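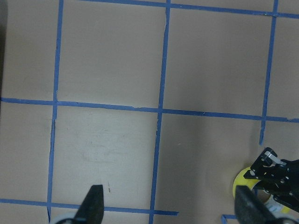

Blue painter's tape on a light tan tabletop, laid out in a loose grid.

I have been buying painter's tape for years without giving it much thought, and then in November I went through most of a roll of the Clisska blue in one evening and found I had opinions! So, a review, and I'm sorry in advance for the length of it.

What I wanted was sections on a table. I sort a lot of small stuff (buttons, seed packets, beads for my niece) and if there aren't borders everything wanders into everything else. My friend Amna Bukhari swears by trays, but trays slide and then they need a home afterwards, and tape goes back in the drawer.

First, the good. The blue shows up beautifully against a pale tabletop, even over on the side where the light falls off. It comes off the roll without a fight, and if you set a strip down crooked you can lift it and try again. I am not a straight-line person, as you can tell, and my strips lean a bit this way and that, but for sorting it makes no difference at all. If you need true squares, get a ruler out and mark your corners first.

Now the grumbles. The edges can look a little frayed after you've fiddled with a strip, with thin pale lines along the sides, and I've had small gaps show up where the tape kinked or tore. My fix is to lay a second short piece across the break and press it down with a thumbnail. It isn't pretty, but it holds. I'd also cut the ends with scissors instead of tearing, which I was too impatient to do for the first half of the evening.

As for getting it up again, I peeled mine slowly, folding it back low over itself, and found no sticky patches on my table. I left it down 30 hours, so I can't speak for a whole month of it.

Would I buy it again? Yes, and I have, two more rolls, one of which has already gone to Fikri Rahman for his hallway trim. Four stars from me, with one held back for those edges.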